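Riltach > Field Notes > Visit Reports > Gunn Water Works

Home Field Notes Visit Reports Methods Suppliers Contact

Visit report: Gunn water treatment works, open day

The Gunn works opened its filter hall and laboratory to outside visitors in May, the first time it has done so since the second filter bank went into service. I attended on behalf of the Riltach newsletter. Most of the visitors were small-system operators, with a few people from the food and drink trade whose interest was in hardness and chlorine residual at the tap. The notes below follow the order of the tour.

Intake and coagulation

Water comes to Gunn by gravity from an upland reservoir. It is soft, slightly acidic and colored, with the color rising after the first heavy rain of the fall. Turbidity is low for most of the year, which makes the water harder to coagulate than a muddier source would be, as there is little for the floc to form on.

Euan Innes, the process engineer, led this section. The works doses aluminum sulfate at a static mixer, with lime added upstream to hold the pH inside a narrow band. He spent some time on pH drift. The original probe sat in a dead leg of the sample line and lagged the real value by several minutes, so the lime controller was always correcting for water that had already gone past. The probe was moved to a flowing sample cell two years ago. The trend chart on the wall has the date of the move marked in pen, and the saw-tooth before it is easy to see.

Jar tests are still run by hand every morning and after any change in raw water color. Innes does not trust the streaming current monitor alone below 5 degrees C, when floc forms slowly and breaks up easily.

Filter hall

There are 8 rapid gravity filters in two banks. The older bank has sand over graded gravel. The newer one has anthracite over sand on plastic underdrain blocks supplied by Skudatow. Run times on the dual-media bank reach 52 hours in summer before headloss triggers a backwash. The sand-only bank does not get close to this and is due to be refilled.

We watched one backwash from the walkway. The sequence is drain down, air scour, combined air and water at a low rate, then water alone at the high rate. The combined stage is stopped before the level reaches the weir to avoid carrying anthracite over. Donnie Munro, the shift lead, said that media loss had been the main problem in the first year of the new bank. The cause was a valve that opened faster than its stated travel time, and the fix was a longer overlap in the control sequence and a replacement actuator.

Filter-to-waste runs after every wash until the outlet turbidity has been under target for a full 7 minutes. A visitor asked why the works used a hold period when a single reading under target might do. Munro's reply was that the ripening peak on these filters often has two humps, and the second one used to go into supply.

Between the filter hall and the laboratory there was a half-hour break in the visitor room, with coffee made on site. It was useful mainly for the discussion. Several of the food and drink people wanted to know whether soft water of this type is suitable for small boilers and heating elements.
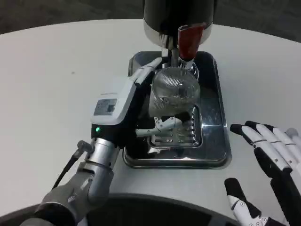 The short answer from the laboratory side was that scale is a minor issue at Gunn's hardness, but corrosion deserves more attention. Water with little calcium and little alkalinity does not lay down a protective film, and it picks up copper and lead from plumbing if left standing. The works corrects final pH with lime and doses orthophosphate for this reason. Anyone fitting an ion-exchange softener on a supply like this is paying for nothing and may make matters worse. A plain carbon block will take out chlorine taste, provided the cartridge is changed on schedule.

Laboratory

Xolani Khumalo runs the laboratory, which handles process samples only. Compliance samples go out to a contract laboratory by courier. The bench work covers color, turbidity, residual aluminum, free and total chlorine, pH and alkalinity.

The part I found most useful was the comparison of online and bench turbidity readings. The bench meter consistently reads higher on filtered water, and for a while this was put down to the online units. Khumalo's group traced it to the sample cells. Fine scratches and poor indexing in the holder gave most of the offset, and small bubbles from cold samples warming on the bench gave the rest. Cells are now matched, oiled and marked for orientation, and cold samples are left to stand in a bath before reading. The remaining difference is small enough to ignore for control purposes.

Chlorine residual is measured by DPD. Reagent lots are logged, and each new lot is run against the old one before use.

Sludge

The sludge building was the last stop and the least finished. Backwash water is settled, the supernatant is returned to the head of the works, and the thickened sludge is pressed. Radymyr Yatsenko, who is commissioning the new press for Cukness, was open about its condition. Cake solids are below the design figure and the cloths are blinding early. He suspects the polymer is being overdosed at start-up, when the feed is thin, and is trialing a dose tied to solids load in place of flow. Results were not available on the day.

The return of supernatant is limited to 5 percent of the incoming flow. It is stopped altogether if the turbidity of the return exceeds its set point.

Practical notes

Safety boots are required and are not supplied. The filter hall walkway is open grating throughout. Parking is at the lower gate, followed by a steep walk up to the main building. Handouts included a process flow diagram and the backwash sequence table, but not the lime control settings, which Innes will send by e-mail on request.

Dougal Lindsay of the visits desk keeps the list for the next open day. Group size is limited by the sludge building.

Related items

Matching and indexing turbidity cells
Air scour rates for dual-media filters
Visit report: Cukness press workshop
Lime dosing on soft upland water
Orthophosphate: storage and day tanks
Letters: filter-to-waste hold times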